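Reading Cloth: Notes for Session 3
Textiles in Everyday Life, tutor Anca Nistor

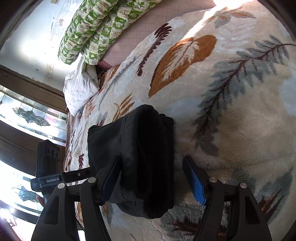 Welcome back, everyone! Last time we got as far as fibre and yarn, and this session we move on to what happens when yarn becomes cloth and the cloth has to hang, bend and crease. The word you need first is drape. It means the way a fabric falls under its own weight, and it depends on the fibre, the thickness of the yarn, the weave or knit, and the finish put on at the end. Dark cloth is a tricky thing to study by eye (look at the folded charcoal-grey piece held between the two black jaws, where the colour gives you very little help), so for the practical please bring something pale as well as something dark. You'll be amazed how much more you can see along a fold when the light catches it.

Woven cloth
Warp threads run the length of the loom and weft threads go across. Pull a woven cloth along either one and it hardly gives. Pull it corner to corner and it stretches beautifully! That diagonal is the bias, and a skirt cut on it will cling and swing in a way the same cloth cut straight never will. Let a bias-cut piece hang overnight before you hem it, or the hem will drop.

Plain weave: over one, under one. Firm, and creases easily if the fibre is linen or cotton.
Twill: the crossing point steps sideways on each row, giving a diagonal line. Softer to fold than plain weave made from the same yarn. Denim is a twill.
Satin: long floats on the surface, lovely shine, snags if you so much as look at it.

Knitted cloth
Loops instead of straight threads, so there is room for everything to move. Knits shed creases better than wovens, but they also grow if you hang them up. Fold your jumpers, please.

Weight
Cloth is sold by grams per square metre. A sheet cotton might be well under 200, a coat wool a good deal over. Weight and drape are not the same thing, though, and this is where most people slip up in the homework. A light organza stands away from the body and a heavy crepe pours off it.

The Flollmont sample books
We're very lucky to have these on loan from the old Enache mill shop. There are 1,637 swatches, all numbered, and Vasilică Ursu has put the index in order of weave so you can find things at last. Wash your hands first and don't take swatches out of the sleeves. My favourites are the herringbones towards the back of the second book.

Practical
Work in pairs. Cut a circle from your own cloth, lay it over an upturned jam jar and draw round the shadow it makes under the desk lamp. A stiff cloth gives a wide, plain shadow and a soft one gives a smaller shape with deep waves. Try the same cloth again after ironing.

For next time
Read the chapter on finishing, up to page 70. Find one thing at home that drapes in a way you didn't expect and bring it along, however scruffy. We'll start with dyeing faults.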